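Rikia Canvas Storage Bag, Large

Natural canvas, 55 litres, two webbing handles and a flat base

We have been selling the Rikia bag from our shop in Drustside for 3 years now, and it is still the thing people come back to tell us about. It began as a bag for Tassanee Khamphan's knitting wool (she had a great deal of knitting wool!) and grew from there, first because a neighbour wanted one for the children's dressing-up clothes, and then because everyone who visited the neighbour seemed to want one as well.

The canvas is a good heavy cotton, 500 grams to the square metre, and it softens nicely with use while still standing up on its own when the bag is half full. The handles run right under the base and up the other side, so the weight sits on the webbing and the side seams are left in peace. Kanokwan Phromma cuts all the panels in our Piltstead workroom and Oranuch Kaewsai does most of the sewing, and between them they have made more than 1000 of these, which still makes us rather proud when we stop to think of it.

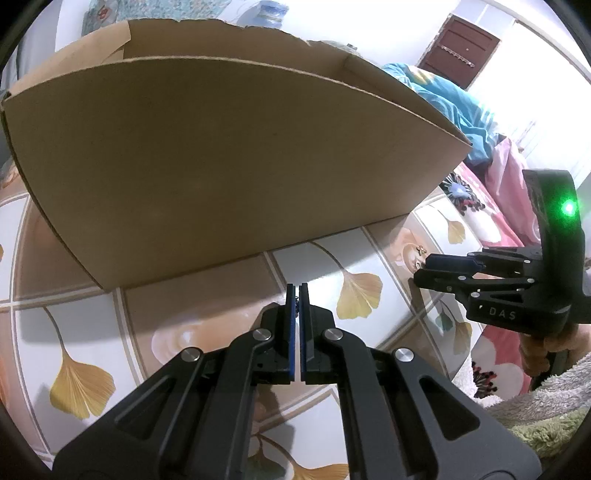
Blankets are what most of our customers put in the Rikia, and a winter double duvet will go in too if you fold it in thirds and squeeze the air out as you roll. A lot of us have kept spare bedding in whatever big box the last delivery came in, and it does the job for a while. Sooner or later, though, you get a ragged, torn top edge like the one on that cardboard box, and then the flaps won't meet and the dust finds its way in. The Rikia has a drawstring cover sewn inside the rim, so you can pull it closed over your blankets and slide the whole thing under the bed or on top of the wardrobe.

Washing is simple enough. Brush off any loose dirt, sponge the canvas with cool soapy water and let it dry slowly, standing open, away from the radiator. Please don't put it in the machine. Kevin Cuervo did with his, and it now holds a very small amount of bedding indeed.

Size: large, 55 litres
Fabric: heavy cotton canvas, undyed
Handles: cotton webbing, sewn under the base
Cover: drawstring, sewn in
Matching smaller bag: see the Pringle

Each bag is made to order and leaves us in up to 3 weeks. If you would like a name or initials stitched on the front, leave a note with your order and Ratree Prasertsri will write back to you about thread colours.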